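In Praise of the Hand-Me-Down Bag

Every neighborhood used to have one, and on my street in Zarninham we still do. I mean the bag of outgrown children's clothes that goes from house to house, a little fuller or a little emptier each time, and that lands on your porch some December evening with no note on it at all. Ours has been going for 10 years. I have had it six times, and I would be sorry to see it replaced by anything cleverer.

Something cleverer is on offer, of course. The Cusine store out by the highway will take your used clothes and give you store credit by the pound, and there is an app that does much the same with photographs and shipping labels. I tried the app last spring (I try everything once, my family will tell you) and spent most of an evening measuring sleeves. In the end I made 43 dollars, and I'm not sorry to have it, but I couldn't tell you where a single one of those things went.

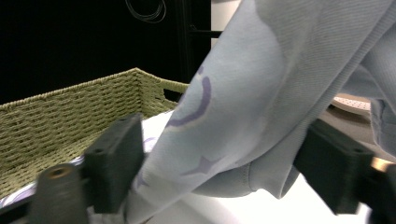 With the bag, you know. You see a coat you bought going down Rocha Street on somebody else's kid, with the cuffs turned back twice, and for a minute you are right back in the winter your own child refused to take it off. I don't think that's silly. Clothes for small children are hardly worn before they're outgrown, and it seems a shame to me that so much use should be left in them and so little company.

People do raise a fair objection, and I want to be fair back. Not everybody wants old things, and some folks had too many of them growing up. I was a third child myself and I remember how much I wanted one sweater that had never been anyone else's! So let the bag be easy to pass along. Take nothing if you like, and move it to the next porch with a clear conscience.

Over in Wutent they turned theirs into a proper swap, with a rented hall and nearly 600 families signed up, and I hear it's a fine affair. I'd go, and I'd probably come home with more than I brought. But I would still want our bag, lumpy as it is, sitting by the door when I get back with the groceries.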